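Midlow Vocal Ensemble
Minutes of the production meeting, 2022-06-22
Chair: Danica Danko
Minutes taken by the assistant music director. Also present: music director, sound engineer, librarian, section leaders for alto, tenor and bass. Apologies received from the soprano section leader.

1. Minutes of the previous meeting
Approved with one correction. Under item 4, "Gedus Hall" should read "Gedus Studio." The hall and the studio are in the same building but are booked separately.

2. Recording of the Hutsuliak songs
The sound engineer reported on the test session. The ensemble was recorded in a half circle with a main stereo pair and one spot microphone per section. The bass spot picked up noise from the air handling unit and will be moved to the other side of the piano. With the unit switched off the noise floor was acceptable, but room temperature then drifted and the piano went flat against the reference pitch in the second hour. Agreed that the unit will run between takes and be shut down for each take. A tuner will be on call for both session days.

Takes will be slated by song number and take number only. The previous practice of adding the page number caused errors in the edit log and is dropped.

The music director asked that the unaccompanied songs be recorded first on each day. Agreed. The tenor section leader noted that song 2 sits high for the tenors and should not be placed at the end of a session. Noted – the running order will be adjusted.

3. Scores and parts
The librarian has 50 copies of the revised vocal score. The old edition is to be withdrawn, as measure numbers differ after the second repeat. Singers who have marked up old copies should transfer breath marks and cutoffs before the next full rehearsal. Two copies of the piano part are still out and must be returned.

4. Stage dress and accessories
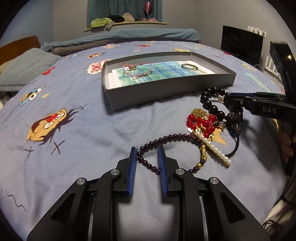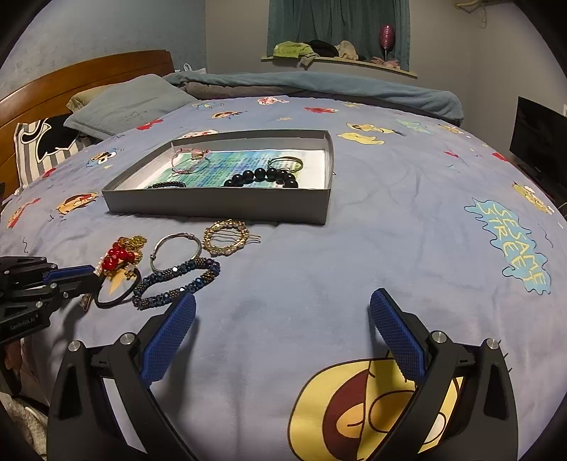

Beads and other jewelry on the bed.

Black remains the standard for concert and recording. For recording sessions, no bangles, loose bracelets or long strings of beads are to be worn, as contact noise was audible on the alto spot in the test session. Soft-soled shoes are required in the studio. For concerts accessories are at the singer's choice.

5. Pluklow concert
The venue has confirmed the February date. Stage depth is less than at Midlow, so the risers will be set in three rows instead of four. The venue's piano is a smaller model; the music director will try it before the program is fixed. Seating on the floor is limited to 70 with the balcony closed. Opening the balcony requires an extra steward, to be supplied by the venue at our cost. Decision held over until advance sales are known.

Program length was discussed. The first half runs long with both psalm settings included. Agreed to move the shorter setting to the second half – the longer one stays as the opener.

6. Budget
The figure for the recording remains $3,000, covering studio hire, engineer and mastering. Piano tuning is not included and will be charged to the rehearsal account. No change to singers' dues.

7. Other business
The bass section leader asked for rehearsal tracks with the bass line raised in level. The sound engineer will export one set per section from the test session files.

Several folders were left in the rehearsal room and are held by the librarian.

Actions
Chair: confirm studio dates with Gedus; obtain steward cost from Pluklow.
Sound engineer: revised microphone plan; rehearsal tracks.
Librarian: withdraw old edition; recover piano parts.
Music director: running order for both session days.

Next meeting to be called by the chair once the studio dates are confirmed.

© Midlow Vocal Ensemble | Contact | Back to top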